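Chapter 3

Gathering Demonstrations

A learning system that controls a robot has to get its examples from somewhere. In Chapter 2 we treated the training set as given: a stack of recordings, each one a series of camera views paired with joint positions. This chapter backs up a step and looks at how those recordings are made. Most of the trouble you will meet in later chapters starts here.

We will call one recording an episode. An episode begins with the arms at their start position and ends when the operator marks the task as done or gives up on it. Everything between those two points is saved, including pauses and fumbles. Whether a failed episode should be kept is taken up in Section 3.4.

The running case for this chapter is the Stistine set, collected by Mei-kuen Chou and Carter Lavoie over one September. It covers tabletop tasks for two arms, using small objects such as a bowl, a tray and toy food. The final set holds 85 episodes. It is small enough to look through in full, and you should do that before you read Section 3.2.

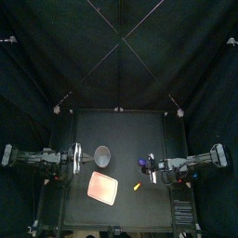 Before the first episode was saved, Chou and Lavoie wrote down what would stay fixed and what would change. The table, the cameras and the fabric walls stayed fixed. The objects and their starting places changed from one episode to the next. A dark, plain background keeps people walking past out of the camera views, and it makes the lighting easier to repeat. It also has a cost. A system trained only against dark fabric has seen no other background, and it may do poorly in an ordinary kitchen or shop.

Starting places need more care than most beginners give them. Left to themselves, operators put things where they are easy to grasp. In the first 37 Stistine episodes the bowl was nearly always set down within easy reach of the left arm, and the trained system later failed when the bowl was moved to the right. For the remaining episodes a short program called Vukum picked the starting places at random and the operator followed its list.

Operators differ too. Lavoie worked quickly and corrected his grasp in midair. Chou stopped above each object before closing the gripper. Both styles finish the task, but a system trained on a mix of them can hesitate at the point where the two styles part. Record the operator's name with every episode so that you can separate them later.

3.1 What to Write Down

Each episode needs a short written record to go with the sensor data. At the least it should give the operator, the task, the objects used and the outcome.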